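Jumcombe Youth Football
Progress report to the Lysenko Fund
20/11/2025
Prepared by Ngozi Wike, program manager

This report covers the fall season, the second funded under the current grant. It deals with player numbers, coaching, equipment and spending.

Registration closed with 259 players across the flag and tackle divisions. Flag took most of the growth, mainly in the two youngest age groups, and we added a second practice slot on the lower field to fit them in. Tackle numbers held steady. We did not field a team in the oldest division. Those players were offered places with the Mimell club under the agreement we reached in April, and most took them.

Bereket Teshome stayed on as head of coaching. He ran the preseason clinic and visited every team at practice at least once. We now have 27 coaches who have finished the concussion and heat safety course. Two assistants still have the online portion to complete and are not running drills alone until they do.

The end-of-season supper was held after the last home games. Families brought the food and the club paid for drinks and the hall. Player awards were given out by age group, and Bereket thanked the departing tight ends coach, who is moving out of state.

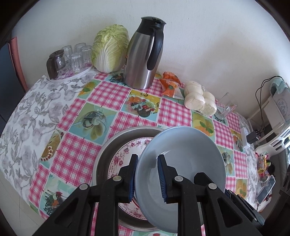
Bowl, basin and floral plate on the rooster tablecloth.

Equipment was the largest cost. We bought 50 helmets from Clolto and sent the older ones out for reconditioning. The reconditioned set came back later than promised, so the tackle teams shared helmets between practice groups for the first two weeks. No games were affected. Shoulder pads are in fair shape - we expect to replace the smallest sizes next year.

Field rental came in over budget after the added practice slot. We covered the difference from registration fees and did not draw on the grant for it.

Still open:
Winter storage for the blocking sleds. The current shed lease ends before spring.
Referee pay for flag games, where the league has proposed a higher rate.
A replacement for the tight ends coach.

Receipts for the helmet order and reconditioning will follow with the financial statement. We ask that the remaining equipment money be carried over to the spring season.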